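About Us
Rerndale Robotics Service
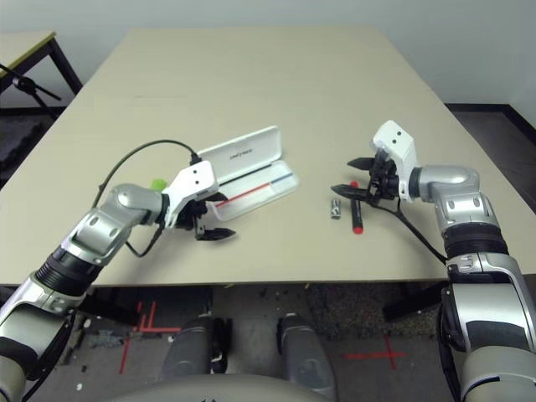 Rerndale began as a repair shop for two-arm robots, and it began from a fault. In our first June we ran a packing task for our customer Haltier, in which small items go from the table into a case. After 400 cycles the left gripper stopped closing, and the arm continued its movement as if nothing was wrong. We searched in the software for 3 days. The fault was in the cable. It was fixed too short at the wrist, and each turn of the joint pulled a little on the plug. Today we leave a free loop over the arm, so that the cable comes down into the top of the gripper housing without tension. We still practice with the same kind of simple things, such as a marker, a battery and an open white case, and two grippers must share one table without touching each other.

After this fault we changed the way we work. We wrote down every stop of every robot, also the small ones that an operator repairs with one hand and forgets. Our fault book now has 1,382 entries. Most of them are not dramatic: a loose plug, a worn finger, a lid that falls back at the wrong moment. One entry was more serious. At our workshop in Monti, an arm restarted after an emergency stop while a colleague was still reaching over the table. He was not hurt, but we closed the workshop until the restart procedure was changed. Now a restart needs a key, and the key stays with the person who is at the table.

From this experience came Prastetti, our inspection program. It has 40 checks for cables, grippers, joints and stop circuits. We do it at your site, with your own parts, and you receive the full list of results, including the points where we ourselves made a mistake.

If your robot has stopped and you do not know the reason, please write to us before you restart it.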